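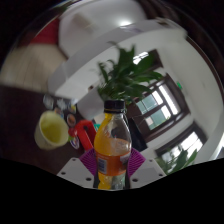 Flilach 三楼合用会客室使用人会议记录

日期：2024年9月30日
地点：三楼合用会客室
出席：Keyvan Ranjbar（主持）、Erick Lukumay、Golnar Talebi、Nasrin Naseri
请假：Nasrin Shirazi（书面意见已提前发给主持人，在第三项和第五项宣读）
记录：Golnar Talebi

会议时长45分钟。本记录中两位 Nasrin 均写全名。

一、上次会议记录

四月会议的记录事先已发给各人。Erick Lukumay 指出，上次记录第四项写的是“椅子由各家自行归位”，当时议定的是“用完会客室的人归位”，两种写法意思不同。Keyvan Ranjbar 查了自己的笔记，同意 Erick 的说法。记录按此更正，其余部分通过。

上次的遗留事项有两件。会客室钥匙多配一把，已经办完，钥匙由 Nasrin Naseri 保管。窗户把手松动，已报物业，物业来看过一次，说要订零件，之后没有消息。由 Keyvan Ranjbar 再催。

二、大桌的使用和清理

Keyvan Ranjbar 说明本项的由来。Gadinow 项目的人上个月借会客室见客户，进门以后先收了一遍桌子才坐下，事后给他写了邮件。邮件里没有投诉，只问这张桌子平时由谁负责。他当时答不上来，所以列入今天的议程。

讨论中大家说到的情况：

Erick Lukumay 认为问题出在没有人知道哪些东西可以动。杯子、瓶子、零食、纸张放在一起，后来的人怕弄丢别人的东西，只好往旁边推，推到最后都堆在桌子远离门的那半边。他自己也推过。

Nasrin Naseri 说她通常是最后一个走的，有时候会收，有时候赶时间就不收。如果要定成规矩，她不愿意因为走得晚就变成每天由她收。

Golnar Talebi 提出按使用时段负责：谁在登记表上订了会客室，谁在离开时把桌面恢复到可以直接坐下来谈事情的样子。没有登记而临时坐进来喝东西的人，同样适用。

Erick 问“恢复”到什么程度。讨论后定为：桌面上可以留下的是杯垫和一个放零食的筐，其他东西一律带走或者归位。深色桌面容易看出水印和指印，离开前用干布擦一遍。湿布不要直接放在桌上。

Keyvan Ranjbar 提到擦桌子用什么的问题。原来那瓶护理油是 Arnell 的，已经用完，空瓶扔了。Nasrin Naseri 说上次用完以后桌面发黏了两天，纸放上去会粘住。Erick 说可能是擦得太厚。没有取得一致意见，暂时不买新的，先用干布，下次会议再看。

议定：
按登记时段负责，从下月起执行。登记表最后一列改为“已清桌”，由使用人自己签。
干布放在柜子第一层，由 Golnar Talebi 每周带回去洗。

三、杯子、瓶子和杯垫
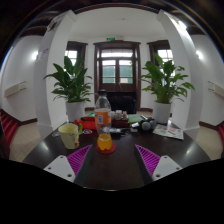
大桌上的浅黄色杯子，和放在红色圆杯垫上的塑料瓶

先宣读 Nasrin Shirazi 的书面意见，原文如下：“我建议每个人用杯子都垫杯垫，包括带盖的瓶子。冷的饮料拿出来放一会儿，瓶底会有水，跟有没有盖子没有关系。另外希望喝剩的不要留到第二天。我上周早上来开会，倒掉了别人前一天剩下的饮料，也不知道是不是还要的。”

Erick Lukumay 赞成第一条，对第二条有保留。他说瓶子拧紧了放一个下午是正常的，他自己就是喝一半放着，下午接着喝。Nasrin Naseri 说放一个下午没有问题，问题是过夜。Erick 同意过夜的可以由别人处理。

关于瓶子认不出是谁的，Golnar Talebi 建议写名字。同一种饮料，同样的标签，大家又常常在同一个时间去买，放在一起确实分不清。Keyvan Ranjbar 说可以在柜子里放一支油性笔和一卷纸胶带，名字写在胶带上，贴在瓶身。Erick 说写在盖子上就行。黑色的盖子写不上去，最后仍按胶带办。

关于杯子，Keyvan 说公用杯子和个人杯子混放的情况比四月的时候好一些，但是公用杯子仍然会被带回各自的办公室。Nasrin Naseri 承认她那里有一个，今天散会后拿回来。杯子用完由使用人洗，洗完倒扣在水池旁边的架子上，不放回大桌。杯里有剩的先倒进水池，不要倒进花盆（另见第五项）。

杯垫数量问题，Golnar 说现在的杯垫不够人多的时候用，开会的人一多就有人拿纸垫着。她看过一种同样是圆形的，6个一包，可以先买一包试试。没有人反对。费用从会客室公用款里出，由 Golnar 垫付后报销。

议定：
杯子和瓶子一律放杯垫上。
瓶子写名字，当天带走。过夜未带走的，第二天第一个使用会客室的人可以倒掉，不必询问。
Golnar Talebi 购买杯垫一包。

四、零食和食品

Nasrin Naseri 介绍了零食的情况。公用零食由各家轮流买，这个月轮到 Erick 那边。她认为品种没有问题，问题在于拆开的包装袋不封口，吃完的空袋子又放回去，伸手进去摸到的一半是空的。

Erick 说他会买一些夹子。他另外提出，零食应当有一个固定的地方，现在是哪里有空放哪里，有时候占了要放文件的位置。Keyvan 同意，建议固定在大桌靠墙的那一头，平时不坐人。会议时可以移过来，散会后移回去。

有人问要不要把零食整个挪到柜子里。Nasrin Naseri 反对，她说去年放过一阵，放进去就没有人记得，后来过期的居多。Keyvan 说客人来的时候桌上有一点吃的也好看一些。维持放在桌上。

小碟子用完要洗。Golnar 提到有一次碟子里剩的东西放了一个周末，招了小虫。凡是散装的、拆开的，放假前一律收走。

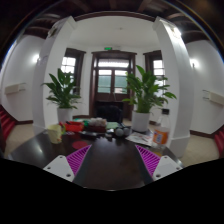

检查零食的人由当月负责采购的那一家兼任，每隔7天看一次日期和包装，过期的扔掉，空袋子清走。Erick 问这个月还剩不到一半，是不是从下个月算起。Keyvan 说既然这个月轮到他，就从他开始。Erick 同意。

关于每月的零食支出，Nasrin Naseri 想知道有没有上限。Keyvan 说一直没有定过，各家买多买少差别不大，暂时不定。

议定：
零食固定放在大桌靠墙一头。
封口夹由 Erick Lukumay 购买。
当月采购的一家负责检查，每周一次。

五、植物

宣读 Nasrin Shirazi 的第二条书面意见：“大叶子的那些植物有没有人在浇？我浇过几次，土有时候是湿的，说明别人也在浇。浇多了和不浇一样不好。请定一个人。”

Keyvan Ranjbar 说植物是向 Zarei 租的，合同里包括每个月上门看一次，修剪、擦叶子、换盆都由他们做，平时浇水由我们自己负责。Zarei 的人上次来留了一张便条，说土偏湿，请减少浇水，大约14天浇一次，土表面干了再浇。便条放在会客室桌上，后来找不到了，Keyvan 是凭记忆转述。

Nasrin Naseri 愿意负责浇水。Golnar 建议在柜门内侧贴一张表，浇一次写一次日期，别人看到表就不会再浇。Nasrin Naseri 外出时由 Nasrin Shirazi 代替，需要问她本人是否愿意。

Erick 提出花盆的位置。叶子已经长得很宽，坐在那一侧的人往后靠会碰到叶子，有时候挡住窗户一边的光。Keyvan 说花盆可以稍微往墙边移，但不能离窗太远。先移一点试试，如果 Zarei 上门时认为位置不合适再挪回来。移的时候两个人一起抬，不要在地板上拖。

再次说明，不要把喝剩的饮料、茶和咖啡倒进花盆。

议定：
浇水由 Nasrin Naseri 负责，其他人不浇。
Keyvan Ranjbar 联系 Zarei，请他们再发一份书面说明，用电子邮件。
Erick 和 Keyvan 移动花盆。

六、纸张和零散物品

Golnar Talebi 说，桌上的纸分不清哪些还有用。有印好的宣传页，有开会时留下的议程，也有各家自己打印的文件。她上个月收起来一叠放进柜子，第二天有人来找，她已经出门了，对方等了半天。

Erick 认为带客户名称的文件根本不应该留在会客室，这和整洁没有关系，是另外一回事。Keyvan 同意，并请各人回去跟自己的同事讲清楚。Gadinow 项目的人借用时也要告知。

讨论后决定在柜子上面放一个文件盒，凡是桌上没人认领的纸，先放进盒子里，月底清空。清空之前在群里发一条消息。内容敏感的，谁看到谁直接联系所属的那一家，不进盒子。

小件物品也是同样的办法。遥控器、充电线之类属于会客室的，用完放回柜子抽屉。Keyvan 说遥控器找不到已经发生过不止一次，最后都是在桌上一堆东西下面。个人的手机、钥匙、小袋子由各人自己带走，忘了的放进抽屉，在群里说一声。球、玩具这一类孩子带来的东西，放假期间会多一些，请家长离开时收走，收不走的放抽屉。

Nasrin Naseri 问抽屉满了怎么办。Keyvan 说现在抽屉里大部分是旧的说明书和不知道配什么的插头，他抽时间清一次，有用的留下。
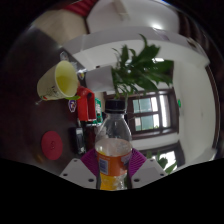
Erick 问文件盒要不要带锁。多数人觉得没有必要，带锁就还要管钥匙，而敏感的文件按刚才的办法不会放进去。不带锁。文件盒由 Keyvan 从自己办公室拿一个闲置的来用，不另外花钱。

议定：
无人认领的纸张进文件盒，月底清空，事先通知。
遥控器和充电线用完归入抽屉。
Keyvan Ranjbar 清理抽屉，提供文件盒。

七、椅子和借用登记

椅子用完推回桌子下面，这一条按更正后的四月记录执行，没有新的意见。Nasrin Naseri 提醒高背椅推的时候不要撞桌沿，有一处漆已经磕掉了。Keyvan 看过，面积很小，先不修。

登记表的问题：现在纸质表和群里的口头预订并行，上个月有一次撞了时间，两边的人都到了门口。Erick 建议只认纸质表，在群里说了也要到表上补写。Golnar 说人在外面的时候没法补写，可以请在场的人代写，代写的人签自己的名字。大家同意。

Gadinow 项目希望下个月多订几个上午，Keyvan 已收到他们列的时间，其中有两个上午和 Erick 那边的例会冲突。Erick 说其中一个可以改到下午，另一个不行。由 Keyvan 回复对方。

议定：
预订以纸质登记表为准。
Keyvan Ranjbar 答复 Gadinow。

八、其他

垃圾桶：Nasrin Naseri 说会客室的垃圾桶太小，瓶子放几个就满了。她建议另外放一个只收瓶子的。Erick 说走廊尽头有回收箱，多走几步就到。意见不一，先试行把瓶子拿到走廊，液体倒干净再扔，下次会议再谈。

灯：靠门一侧的灯有一只会闪，已报物业。

节前大扫除：Golnar 提议在年底前安排一次，把桌子挪开，擦地，洗窗户。时间未定，由她在群里征求意见。

九、待办汇总

Keyvan Ranjbar：催物业修窗户把手；联系 Zarei；答复 Gadinow；清理抽屉，拿文件盒；与 Erick 移花盆；买油性笔和纸胶带。
Erick Lukumay：买封口夹；本月零食检查；与 Keyvan 移花盆；确认例会改期。
Golnar Talebi：买杯垫；修改登记表；洗干布；征求大扫除时间。
Nasrin Naseri：归还公用杯子；负责浇水；贴浇水表；询问 Nasrin Shirazi 是否愿意代班。

各人对本记录有更正意见的，请在群里提出或者直接告诉 Golnar Talebi。下次会议时间另行通知。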